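Trokia Courtside Scoreboard - Setup Guide
Section 2: Entering a game
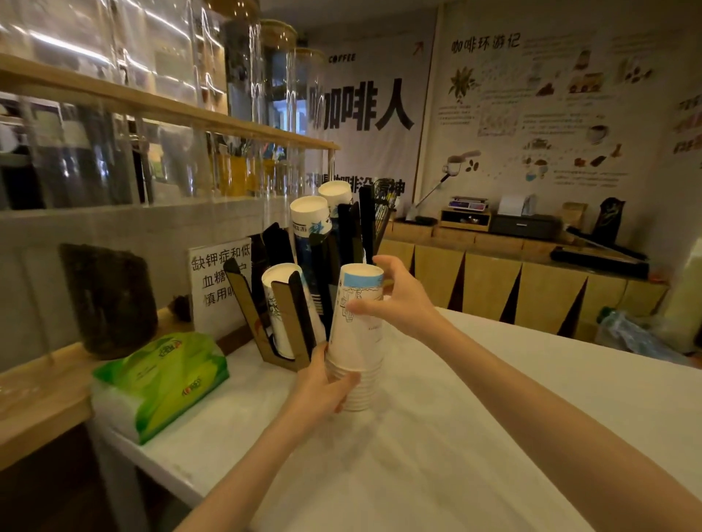 Before tip-off, the scorer's console must be paired with the main display. Allow around 28 seconds for pairing.

1. Turn on the display, then the console.
2. Press MENU and choose Basketball.
3. Set the period length. College games use two 20-minute halves.
4. Enter the home and visitor names, up to eight letters each.
5. Press START when the ball is legally touched on the jump.

Note: Team fouls reset at halftime. For overtime, choose Extend Period - do not choose New Period, or the second-half fouls will be cleared.

Caution: Do not unplug the console while the clock is running. The score is saved only when the clock is stopped.

Error 107 means the console has lost the display. Move it closer and repeat step 1. The range is 300 feet with a clear line of sight.

Revised August 21, 2019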